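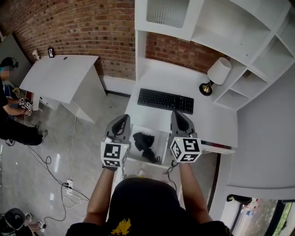
What Happens to the Job When You Teach It to a Machine
Student project report, work and technology module
Iman Metwally

I picked this topic because of my placement. I'd signed up with Indard expecting to spend four weeks in an office, and what I got was a room full of desks, drawers and people in dark clothes holding grippers. I was hooked by the second morning!

Indard records everyday jobs done by hand so that robots can be trained on them later. Opening a drawer, taking something out, putting it back, tidying a desk. The people doing it are called demonstrators, and most of the ones I met had come over from Wovside, a firm that packs and sorts orders for small shops. Wovside is also the customer, which makes it a bit awkward (more on that below). The project is called Handcombe and the long-term plan is for robot arms to take over part of the sorting benches.

How I did it

I spent my time watching, doing a few shifts myself and chatting to people over lunch. I also handed out a short questionnaire at Wovside. It went to 200 staff and 93 sent it back, which my tutor thought was pretty good for something with no prize attached. I've left out everyone's names because a few people asked me to.

What the work is like

You hold a gripper in each hand and squeeze the trigger to close it. The cube on the front has a square black-and-white pattern on every side I looked at, and the software uses those patterns to work out where your hands are. So you can't let your sleeve fall over it, and you can't turn your wrist the way you naturally would. My first go at picking a bit of cloth out of a drawer took ages. I kept pinching the drawer instead.

The demonstrators were far quicker than me, and they had opinions. One told me that sorting at Wovside had been tiring on the legs, while this was tiring on the brain — you have to do a boring thing perfectly and think about it the whole time. Another liked it much better because she could sit down between takes and the room was quiet. The target was 800 takes a week for the team. People didn't mind the number so much as the retakes, which counted for nothing even when the fault was a tracking problem.

What the people back at the benches think

This was the part I found hardest to write. Plenty of the questionnaire answers were cheerful about robots doing the dull bits. But the same worry came up over and over: if the machines learn from us, do we get anything for it? The demonstrators are on a temporary rate that runs out in October, and when I was there they hadn't been told what came next. One man said he felt he was training his own replacement, and then said he'd still rather be the one doing it, as at least he could see how it worked.

The manager I spoke to, from Tawfik (they supply the training days), said some of the demonstrators would be kept on to look after the robots. I asked how many and didn't get an answer.

What I'd look at next

I only saw the recording side, so I'd love to go back once there's an arm on a bench and see who is standing next to it. I'd also ask about pay properly, with figures, and I'd interview people who turned the demonstrator job down. My questionnaire missed them completely, and question six was badly worded anyway — half the replies answered something else.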